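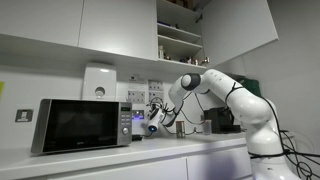 13/05/2024
Kundix Workplace Services, course office

Unit 7: The shared kitchen

These notes go with the session on small workplace kitchens. Read them before you start the Testlow worksheet. The kitchen used throughout the unit is the one on the Testlow office floor, next to the open-plan area. It is a plain white kitchen with a single counter against the wall, cabinets above and below, and the usual appliances for making drinks and heating lunch.

Unit 6 dealt with stock rooms. A kitchen is harder to keep in order, for the simple reason that more people use it and most of them are in a hurry. The aim is a counter that a person can walk up to, use and leave in the same state.

1. Zones

Divide the counter by task before you think about cleaning it. In most office kitchens there are three tasks: heating food, making drinks and putting things down for a moment. The last one is usually forgotten on the plan and then takes over everything else.

The heating zone is the microwave and the counter beside it. A person taking out a hot dish needs a place to set it down without turning around. Mark that space on your plan and keep it out of the storage area.

The drinks zone is the coffee machine and the kettle. These belong near each other, with cups in reach. At Testlow they share the right-hand part of the counter. Sugar, tea and coffee can stay in canisters, but one of each is enough. Spare packets go in a cabinet.

The put-down zone is any stretch of counter left over. It should be in one piece. Three small gaps between appliances are less useful than one wider one, even when the total length is the same.

2. Surfaces

White counters show everything, and this is a good reason to choose them. A coffee ring on a dark speckled top can stay there for days. The drawback is that a white counter gets wiped in the middle, where the marks are easy to see, and hardly at all at the back.

Work from the back edge to the front, and from the clean end to the dirty end. Move each item as you come to it. Wiping around a canister leaves a ring of its own, and after two weeks the ring needs more than a cloth.

Front edges and cabinet faces are a separate job. Use a second cloth, wrung out well. Look along the panel from one side – drips that can't be seen from straight ahead show up at a low angle.

Undersides come last. Many appliances have feet, steps or ledges underneath that hold crumbs and dust, and a quick wipe at the front does nothing for them. Unplug the appliance, let it cool and check the maker's instructions before you tilt it.

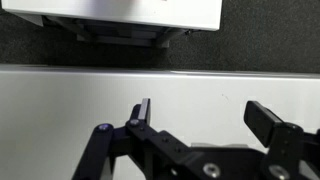
Dust on the underside tends to be drier than the dirt on top, so start with a soft brush and follow with the cloth. Do not spray into any opening. If a part is held on with screws, leave it on and make a note for the service visit.

Soft or textured surfaces need a vacuum with a brush head. A damp cloth only pushes crumbs into them.

3. Cords and sockets

Most of the sockets in a kitchen like this one are on the back wall, and that decides where the appliances go, whatever the plan says. Draw the sockets first.

Keep cords toward the wall. A cord that curves out across the counter takes up working space and collects crumbs along its length. It also gets caught when someone slides a cup or a tray. Take up the slack behind the appliance if there is room.

Before cleaning near a socket, wring the cloth out until it no longer drips. Never spray the wall. Report a loose plate or a damaged cord the same day and take the appliance out of use until it has been looked at.

4. Shelves and cabinets

Open shelves are for things in daily use. They attract other things as well: jars with no label, small containers, a prize from some past event. None of this does harm in small amounts, but go through the shelf in October and again in spring, and ask before throwing anything out.

The tops of the wall cabinets are not storage. Boxes put up there are forgotten, and getting them down means standing on something. Flatten boxes and take them to recycling.

A tray can lean against the side wall when it isn't needed. Check that it stands steady and doesn't block a switch.

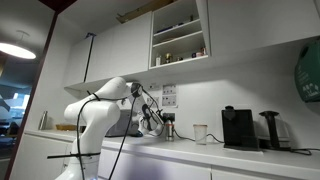 5. Worksheet

Use the Testlow plan handed out in Room 358. Bring a pencil and a ruler.

– Mark the sockets, then the appliances.
– Shade the heating zone, the drinks zone and the put-down zone. Give the length of each.
– Write a cleaning order for the counter from back to front. State which items have to be moved and where they go while you wipe.
– List what you would keep on the open shelves and what you would move behind a door.
– Suggest one change to the layout that needs no new sockets.

Keep the written part to one page. Those taking the Gresura option should answer for the Ranjbar kitchen as well, using the plan from Unit 6. Hand in both plans together, with your cleaning order stapled behind them.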